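Does fruit need a bowl?

2018-07-06

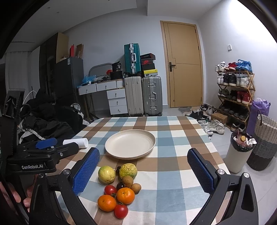 Gladys Khaemba says it does, and that a plate is only a bowl for people who don't buy enough fruit. She has one of those big Brollen bowls, deep as a bucket, and her theory is that fruit keeps better piled up out of the way, where you see it and eat it.

I'm not convinced. I had a deep bowl for 5 years and all it did was hide things. You eat from the top, you refill from the top, and whatever is at the bottom goes soft in private. I found a mandarin in mine last April that I could have posted under a door.

So the bowl has gone to the charity shop and I've been making do with a shallow cream plate on the check tablecloth. The plate is supposed to hold whatever wants eating today. Everything else can sit on the cloth until it's called up: tomatoes, mandarins, the two knobbly yellow-green citrus. Yes, tomatoes. I've read all the articles about keeping them apart from other fruit, most of which seem to have been copied from each other, and I've yet to see one where the writer had tried it both ways.

Dimas swears by paper bags. Debora sent me a link to a fruit stand from Pimlow, two tiers, £29, with a hook for bananas. I don't buy bananas. For £29 I'd want it to do the shopping.

The weak point is the rolling. Mandarins are fine, but the small brown ones wander if anyone leans on the table, and a plate with a low rim won't hold many. I may go up one size. I'm not going back to the bucket.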